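About Tollar

By Wanting Long
2023-11-03

Tollar cuts and supplies rigid foam for model makers, set builders, schools and small trade customers. We hold sheet and block stock, cut it to drawing or to a written size list, and sell the leftover pieces by weight. The workshop is at Gultari, with a pickup counter at Kesell that opens on Fridays.

The business began as the offcut bench of an insulation installer. Offcuts from underfloor work were being sent to landfill, and a local landscape modelling club asked whether it could take them. The club wanted the pieces squared on at least two faces, so a hot-wire bench was built from a door blank and a transformer. That bench is still in use for short jobs. Sheet cutting moved to its own shed when the installer closed, and Tollar has traded under its present name ever since.

What we stock

Most of what leaves the workshop is extruded polystyrene, usually written XPS. It has closed cells and a fairly even density through the sheet, so it takes a knife, a rasp or a hot wire without shedding beads. We also keep expanded polystyrene (EPS, the white beaded type) for large set pieces where weight and price matter more than edge quality. Customers who intend to paint or skim the surface should tell us, as solvent paints and some contact adhesives dissolve both materials.

Colour is a maker's choice and says little about performance. Blue, pink, green and grey sheets can all be XPS. We don't sort by colour, and an order filled from two deliveries may arrive in two shades. If colour matters, as it does for work that will be left unpainted, write "one batch" on the order and we will hold it until it can be filled from a single pallet.

Grades

Sheets and blocks are sold in 2 grades.

Square grade has all faces cut, corners intact and no visible cracks. Thickness is checked at each corner before wrapping. It's the grade to order for layered work, tooling masters and anything that will be clamped.

Shop grade is sound foam with cosmetic or edge damage. A piece may have a missing corner, a stepped break, a rough torn edge or a hairline crack. Shop grade is sold by weight and isn't returnable for appearance. It suits carving, terrain, practice cuts, plinth filling and classroom work, where the outside is going to be removed or covered in any case.
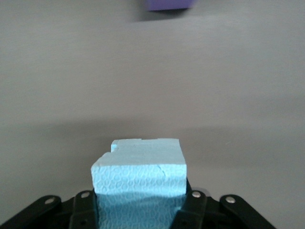
A crack doesn't always put a piece into the bin. We flex the foam lightly by hand on either side of the line. If the crack opens, the piece is split along it and the halves are regraded. If it stays shut, the piece goes out as shop grade with the line marked in pencil. Broken corners are left as they are unless the customer asks for them to be trimmed, since trimming to the deepest point of a notch can waste a lot of usable block.

The cellular pattern on a face is also worth a mention, as we are often asked about it. Extruded foam can show a fine pebbled texture. It's part of the material and isn't a fault. It will print through a thin coat of paint. Two coats of acrylic filler, sanded between coats, will hide it on most work.

Cutting

Straight cuts are made on the hot wire up to 300 mm deep. Anything deeper is cut from both sides and the join line sanded. Wire cuts leave a light skin on the surface, which some glues don't grip well. Ask for a sanded face if you are laminating with PVA.

Knife cuts are used on thin sheet only. We don't rout foam in house. Profiled parts go to Inga, our sister workshop, which has the extraction and the table for it. Inga work adds a week to the lead time and is quoted separately.

Drawings should be dimensioned in millimetres, with the finished size shown and not the size before sanding. If a drawing and an order form disagree, we stop and ring you. Please don't send photos of drawings taken at an angle, as we can't scale from them.

Storage and handling

Foam is stored flat, indoors and out of the sun. Sunlight turns the surface chalky over time, and the dust stops paint and adhesive from holding. Sheets that have been left outside should be sanded back to fresh foam before use.

Blocks are best lifted from underneath, with the load spread across the hand. Pinching a corner is the most common cause of breakage at the counter. Short pieces travel in cartons, long pieces in stretch wrap with card edges. Check them at pickup, as square grade can be exchanged at the counter but not after it has been cut or glued.

Offcuts and returns

Clean XPS offcuts can be brought back to Gultari in clear bags. They must be free of glue, paint, tape and plaster. Returned pieces large enough to regrade go onto the shop grade racks, and the rest are bagged for a recycler. We don't take back white beaded foam at present, as the beads get into everything else.

Schools

School orders are packed as class sets. The standard set is 13 kg of mixed shop grade pieces, each large enough to be held in one hand and carved with a rasp. Sets are sorted to remove slivers, but the shapes are uneven and teachers should expect that. Hot-wire tools aren't supplied with sets. Orders for the first term should reach us before the December shutdown.

Ordering

Orders are taken by email or at the Kesell counter. Quote stock line 131 for shop grade XPS by weight. For everything else, list the material, thickness, length, width, number of pieces and grade, in that order. Cut orders are confirmed in writing before work starts, and the confirmation shows the sizes we intend to cut. Read it closely. Once the wire has gone through, the piece is yours.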